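Citrus Season Kitchen Tips — peeling, pith, segments, storing

Posted in Kitchen Tips, August. Filed with the fruit stuff.

Quick one today, I have jam on the stove. Got a pile of emails after the pomelo post so dumping everything I know about big thick-skinned citrus in one place. Pomelo, grapefruit, the fat navel oranges. Same tricks mostly.

PICKING THEM

Heavy for the size. Always. Pick up two the same size, buy the heavier. Color of the skin tells you very little, especially on pomelos. A bit of yellow or green is fine.

Soft spot near the stem, put it back. Slightly wrinkly skin on a pomelo is OK and sometimes sweeter. Wrinkly grapefruit, no.

Smell the stem end. Should smell like something.

BEFORE YOU PEEL

Let it sit out of the fridge an hour. Cold peel fights you.

Roll it on the counter under your palm, lean on it a little. Works for oranges and grapefruit. Skip it for pomelos, the peel's too thick for it to do anything.

Wash the outside even if you're not eating the peel. Knife goes through the skin and then straight into the fruit — whatever was on there goes along for the ride.

THE CUT

Small serrated knife. I use an old Brallo with a chipped handle and it's better than anything fancy I own. Slice a cap off the stem end, just down to where you see flesh or nearly. Then score the skin from top to bottom, like the lines on a beach ball. 5 cuts for a grapefruit, more for a pomelo.

Don't go deep. You want to cut peel and not fruit. If juice runs you went to far.

Thumb under the peel at the cap and pull down one strip at a time. Long strips, keep them whole if you can, you'll want them later (see below).

Back of a spoon for stubborn bits. Slide it in curved side out, following the fruit.

SPLITTING

Push both thumbs in at the top where the core is. Pull apart into halves, then halves again. Go slow near the middle. If it won't open there's usually a plug of white stuff at the center, pinch that out first.

Adanech Kahsay wrote in to say she runs a butter knife down the core before splitting and never tears one. Tried it. She's right, doing that from now on.

PITH

How much to take off? Depends who's eating. Thick spongy pith along the back of a segment comes off easiest if you start at a pointy end and peel along the curve, one pull. Pick at the middle and you'll be there all night.

Pith on oranges I leave. Not really bitter. Grapefruit, take off what you can. Pomelo, take off all of it plus the membrane, which is chewy and no fun.

Skinning a segment: snip the straight inside edge with kitchen scissors, open the membrane like a book, peel it back off both sides. Flesh falls out in one peice if it's ripe. If it crumbles, salad.

Kids' lunches — leave the membrane on. Holds the juice in. Skinned segments leak all over the sandwich by noon.

PLATES

Shallow round plate, something with a rim. Flat boards are bad for this, juice goes everywhere. Dark plate if you have one, the little white shreds show up and you can wipe them off before serving.

Cloth under it, an old one with a pattern. Citrus stains on plain white linen show up weeks later as yellow patches, usualy right before guests.

Keep the peel to one side and the fruit on the plate. Second bowl for seeds. I say this every year and then end up with seeds in the sink anyway.
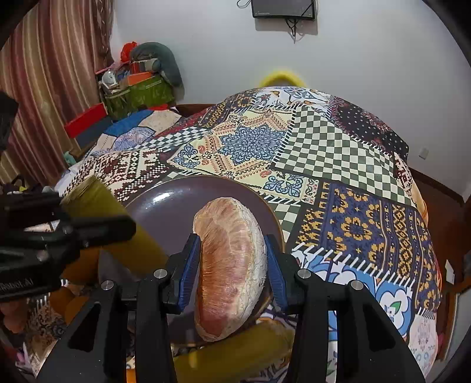

Big segments go further than you'd think so start with one fruit and see. Open a second when the first one's gone. They keep far better unpeeled.

KEEPING LEFTOVERS

Peeled segments: lidded box, paper towel on the bottom, fridge. Three days for grapefruit, a bit longer for pomelo with the membrane still on. Don't sugar them ahead, they go to soup.

Cut side showing? Press wrap right onto it. Air is what dries it out.

Whole fruit on the counter a week, crisper drawer after that. Loose, not in the plastic bag from the store. One moldy one takes the rest with it so check underneath.

Freezing — skinned segments on a tray first, then bag them. Good for smoothies. Horrible thawed and eaten plain.

WHAT TO DO WITH THE PEEL

Those long strips. Lay them flat on a rack somewhere warm for a few days till they snap, then jar them. One strip in a pot of black tea. Kuo-hua Hsiao puts them in braised pork, haven't tried it yet, on the list.

Candied: boil three times in fresh water, then simmer in syrup till see-through. Skipping a boil makes it bitter. I skipped a boil once.

Sink: rub the inside of a strip around the faucet base, leave ten minutes, rinse. Takes the chalky ring off. Keep it off marble!! Acid etches it.

Cutting board smells of onion: coarse salt, scrub with a peel, rinse, stand it up to dry.

STICKY HANDS, STICKY KNIVES

Rinse the knife right away, acid is hard on the blade. Dry it too.

Paper cut on your finger? Glove. Trust me.

Cold water first on citrus spots on clothes, then normal wash.

READER QUESTION

In-ho Cha asks if you can peel the night before a brunch. Yes. Split it, leave the membranes on, box it. Skin them in the morning while the coffee's going.

Marmalade next time if this batch sets. Going to check it now.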